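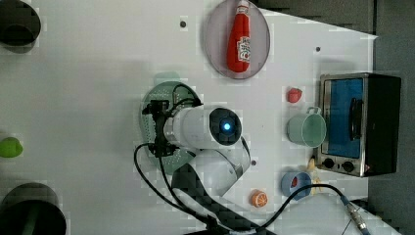 Nizar Mansour wrote on December 23, 2022:
I've been through the Prallomholm kitchen set and I still can't work out what belongs in it. The list in the lid mentions a colander and a plate, but the ketchup bottle isn't on it anywhere. Is it ours or did it come over with the Parsons things? Also, do the fruit go in with the dishes or in their own bag? I'd like to get it labelled before we close up.

Hi Nizar,

The ketchup is ours. It was added in June and whoever did it didn't update the list in the lid. Please write it in under the plate.

The fruit should have their own bag - strawberry, banana, lime and orange. They used to go in the colander but the strawberry kept ending up at the bottom of somebody's pram, so use one of the drawstring bags from the Plakside cupboard. The green colander can go in last, on top of the plate.

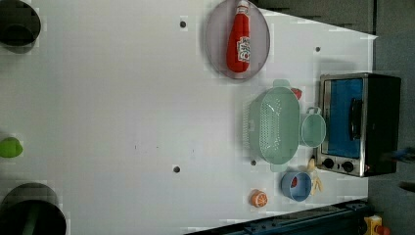
Ketchup on its plate, with the colander and toaster oven to the right.

The toaster oven doesn't go in the tub at all. It has its own number, 17, and gets borrowed separately. The dark pots are the heaviest of the dishes, so put them in first.

Replacement tubs from Resarus are $3 each if the lid on yours is still splitting. I can pick up a couple when I'm back after the break. Leave the old one by the door and I'll cut the label off it.

Cheers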